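Kudby Home Notes
Laundry and linen
Last updated 04/03/2018
1,148 views

How to wash dark clothes by hand in a basin

Dark socks, tights, thin jumpers and anything navy tend to lose their colour in a mixed machine wash. A small hand wash takes less time than a full cycle and needs very little water. These instructions are for a handful of dark items at a time. For sheets, towels or jeans, use the machine.

What you need

A plastic basin, big enough to move the clothes about in
Liquid detergent for dark colours, or a mild one for wool if you are washing knitwear
A jug
An old towel
A drying rack or a line out of direct sun

Powder can be used, but dissolve it fully first. Undissolved powder leaves pale marks on navy and black, and you will have to rinse the whole lot again to get rid of them.

Sorting

Empty the laundry bag on to a clean table and pull out the dark things. Navy, black and charcoal can go together once they have been washed a few times. Anything new should be washed by itself for the first two washes, whatever the label says about the dye. Dark green and dark brown can usually join in. Burgundy should not.

Go through the pockets and turn everything inside out. Socks need to be unrolled, or the middle of the ball stays dirty. Close zips and undo buttons. If you find a tissue, shake the item outside before it goes anywhere near the rest.

Check the care labels while you are at it. A hand with a bar under the tub, or a crossed-out tub, matters more than the fibre name. A crossed-out tub means no water at all, so put that item aside.

Fluffy or brushed fabrics shed on to smooth ones. If you have both, wash the smooth ones first and put the fluffy ones in the same water afterwards.

Put the sorted items straight into the basin. A basin with a handle is easier to carry to the sink, and if there is a hole in the handle it can hang on a hook when you have finished. The pink one used on this page holds a small load of navy with one dark grey piece, and that is enough for one wash. Check the table for small things left behind before you carry the basin away. 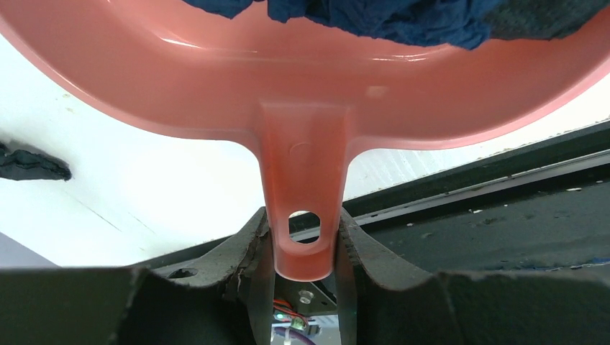

Washing

1. Lift the clothes out and put them on the towel. Fill the basin halfway with cool water. Hand-hot water is fine for cotton socks but will pull colour out of most other things.

2. Add the detergent and stir it in with your hand. Use 25 ml for a half-full basin of the usual size. More than that only makes the rinsing longer.

3. Put the clothes back in and press them under the surface. Leave them for 4 minutes. Do not go away and leave dark clothes soaking for an hour, as the dye settles back unevenly and you get patches.

4. Squeeze each item gently a few times. Rub only the heels and toes of socks and the cuffs of sleeves. Wool should be pressed and never rubbed.

5. Pour the water away slowly, holding the clothes back with one hand. A bit of blue or grey in the water is normal. If it is very dark, keep that load away from anything lighter for the next few washes.

Rinsing

Refill from the jug, swirl the clothes round and empty the basin again. Two rinses will do for thin fabrics, three or more for anything thick. The last rinse should be clear of suds. A spoonful of white vinegar in the final water helps to shift detergent from cotton. Leave it out for elastic and swimwear.

Getting the water out

Press the clothes against the side of the basin with a flat hand. Lay them on the towel, roll it up and lean on the roll. Do not wring knitwear or anything with elastane in it.

Drying

Keep everything inside out. Hang socks by the toe and tights by the waist. Jumpers go flat on the rack, pulled back into shape at the shoulders and hem. Keep them off radiators, which leave stiff ridges and fade the fabric in lines.

Cleaning the basin

Wipe it round with washing-up liquid straight away. Dye left on plastic can come off on the next pale thing you put in. Wipe the table too, and let the basin dry before you stack anything inside it.

See also: Getting fluff off dark trousers. Washing wool socks. Storing winter clothes in October.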